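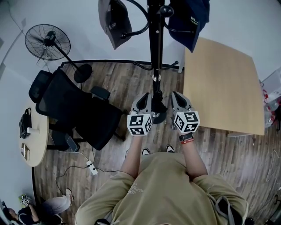 Friday singing returns to Vídalín Hall in November

Anyone who has been missing the Friday night singing at Vídalín Hall (and judging by the number of people who stop Þórey Ketilsson outside the grocery store to ask, that's a good part of the town) will be glad to hear it starts up again in November, with new songbooks, a tuned piano and the same old rule that you don't have to be able to sing to come.

Sonosero, as the group has called itself since its first winter, had been without a home while the hall roof was being redone. Members tried meeting in living rooms for a while, which was cosy and very good for the cake, but the neighbours on Þórey's street have small children, and a roomful of people doing the loud part of a sea song at nine at night is a lot to ask of anybody's walls.

The new songbook has been her project through most of the summer. It runs to 154 songs, up from 114 in the old one, and the additions lean toward things people can pick up by the second verse. There are more rounds, a handful of French songs from the school's collection, and a few Icelandic lullabies that Þórey learned from her grandmother and wrote out by ear at the kitchen table.

"I changed my mind about the spelling every other day," she said, laughing. "If somebody's aunt remembers a different last verse, please bring it in. I left blank pages at the back for exactly that."

The books were printed in large type on cream-coloured paper after several of the regulars mentioned, very politely, that they had been making up the words for years. There are 200 copies to start with, so there should be enough for every chair with plenty left over for taking home.

Doors open at half past six and the singing begins at seven, with a long break in the middle for tea and whatever has turned up on the baking table. Coats and hats can go on the rack, and boots should be left on the mats by the door, please, as the floor gets slippery once the snow is tracked in.

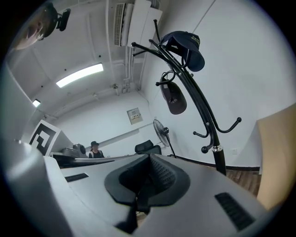

How to join in

Admission is $2 at the door, and children are free. There is no need to sign up ahead of time. People who play an instrument are welcome to bring it along, and Þórey would especially love to hear from anyone with an accordion.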